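Wanted: people with steady hands and a high tolerance for cups

Serra is looking for demonstrators for Testuvo, our project on teaching robots to do housework. You pick things up with a pair of hand-held grippers, you put them down somewhere sensible, and you do it again. The robot learns from the recordings. You learn how many ways there are to hold a mug.

We need 50 people for August. A shift lasts 2 hours, with a break in the middle, and you will want the break. Pay is 199 per shift, training shift included.

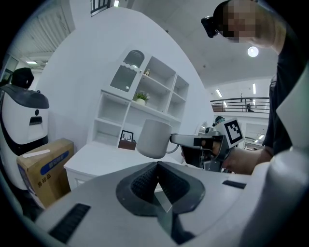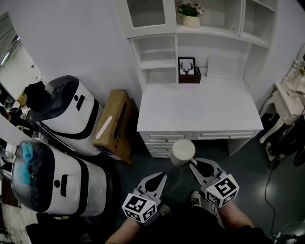 Demonstration work with hand-held grippers: a mug by its handle (first), a white cup on the floor (second).

What you would be doing:
Picking up, moving and setting down household objects, at a pace your grandmother would call dawdling.
Wearing a headset while you do it. It will flatten your hair.
Starting over when you drop something. Dropped takes are kept too – we have a very large collection.

What we ask:
You are 19 or older and can use both hands for a whole shift. Left-handers are very welcome, as we are short of them. You can bend and crouch without making a speech about it. Wear flat shoes and leave bracelets and big rings at home. No technical background needed. Engineers may apply, but must promise not to improve the grippers during a take.

Recordings are used for training by Serra and our partner Daltel. You will get the consent form before your first shift, and it is short enough to read.

To apply, send a few lines about yourself to Frans Van Acker at the Testuvo desk, and say whether you prefer mornings or afternoons. Skip the cover letter. If you have ever worked as a waiter, mention that first.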